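# Laying Out the Small Tray

*By Lorraine Ngata*

The order of instruments on a drape is one of the first things a sterile processing trainee learns and one of the last things two departments will agree on. Most minor procedure sets hold fewer than a dozen pieces. The disputes concern which end faces the tray, whether forceps go left or right, and how much clear cloth should be left between one shank and the next.

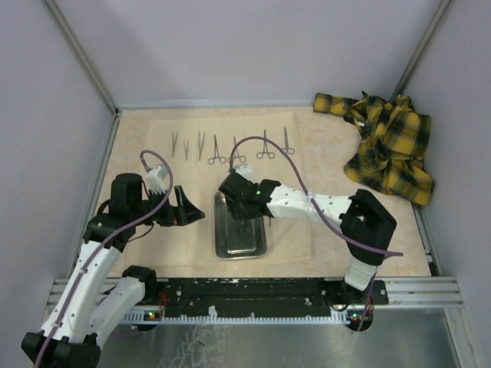
The convention used in this article is the common one for a small set: thumb forceps on the left, ring-handled instruments on the right, tips pointing away from the person packing. The tray stays on the near side of the row. A packer working this way picks up each piece by the handle end and never reaches across a point.

## Why forceps go first

Thumb forceps are flat, light and springy. They slide. If they go into a tray after the ring-handled pieces, they tend to ride up over the box locks and end up at an angle, with the tips resting on whatever is underneath. Packed first, they lie against the base and stay there.

Length also matters. A set with forceps of different lengths can be aligned by the tips or by the heel, and the choice should be written down. Reda Zaki, who runs the training bench at the Te Moana day clinic, aligns by the heel.

"You check the tips by looking, and you check the heel by feel," he says. "If the heels are level I can pick up the whole group in one hand and know that I have all of them."

His trainees lay out and repack the same small set until they can do it without the card. The bench log for the current intake stands at 1,965 layouts. Errors are recorded by type. Of the 283 errors entered, 110 were spacing faults, meaning that two instruments touched on the drape before inspection. Wrong order came second. A missing piece was rare, and in every case the count sheet caught it before the tray was wrapped.

## Rings, ratchets and loops

Ring-handled instruments take up more room at the handle end than at the tip. A row of them spaced evenly by the tips will crowd at the rings. Spacing should be set by the rings, and the tips left to fall where they fall.

The position of the ratchet is a separate question. For cleaning and sterilization the instrument is open, so that water and steam can reach the box lock. For inspection it is opened and closed through every ratchet step, then released. A hemostat that goes through the sterilizer on its last ratchet can crack at the hinge when the metal expands. Departments that use stringers hold the set open on the stringer. Those that don't must rely on the packer.

Scissors have no ratchet and are easy to misplace in a row of clamps. At a glance, a narrow pair of scissors looks much like a fine hemostat. Putting scissors at the far right, always, removes one source of mistakes. The packer's hand ends on them, and the cutting test comes last.

## The drape

A cloth drape does two jobs during layout. It keeps steel off a hard surface, and it gives a pale, dull background on which a stain or a chip can be seen. Cream and light blue are both satisfactory. White cloth under strong light produces glare, and dark green hides old blood.

Creases are a bigger nuisance than color. A sheet that has been folded into quarters will hold a raised line at each fold, and a slim instrument set down along that line will roll off it. Two remedies work: store the drapes rolled, or turn the sheet so that the main crease runs across the instruments. Ironing works too, for departments that have time to iron.

The cloth should be large enough to hold the row, the tray and a hand's width of margin at each side. Anything smaller pushes the tray off the drape. Shop cloths, dusters and personal items have no place on the packing side of a clinical bench, and lint from a woven cloth will find its way into a box lock.

## Tray geometry

Small sets are usually packed in a shallow rectangular tray with rounded corners. The rounded corner is a cleaning feature. A square internal corner holds soil and needs a brush, while a radius can be wiped.

A shallow rim has one drawback: instruments can slide over it when the tray is tilted. A liner helps. Trarkex sells a cut-to-size absorbent liner in packs of 100, and Hirnport makes a silicone mat with raised fingers that separates the shanks. The two were tried side by side at Te Moana. The mat held position better and took longer to clean. The liner was faster and had to be thrown away. The clinic kept both, with the mat reserved for fine scissors and anything with a delicate tip.

Polished trays are harder to inspect than brushed ones. A bright reflection in the base can pass for a water spot, and a water spot can pass for a reflection. Tilt the tray under the lamp. A reflection moves and a spot stays where it is.

## Packing sequence

1. Wipe the tray and inspect the base and rim.
2. Place the liner or mat.
3. Transfer the forceps as a group, heels level.
4. Transfer the ring-handled pieces one at a time, left to right, ratchets released.
5. Place scissors last, with tip protectors if the set calls for them.
6. Compare the tray with the count sheet and sign.

Zaki has been testing a revised count sheet from Fotach that prints the instruments in drape order. The older sheet listed them alphabetically, so a packer's eye had to jump around the page. The new one reads left to right, the same way as the row. It goes into regular use in October, starting with the minor procedure sets. Larger sets will stay on the old sheet until their drape order has been agreed, and the position of the retractors is still under discussion.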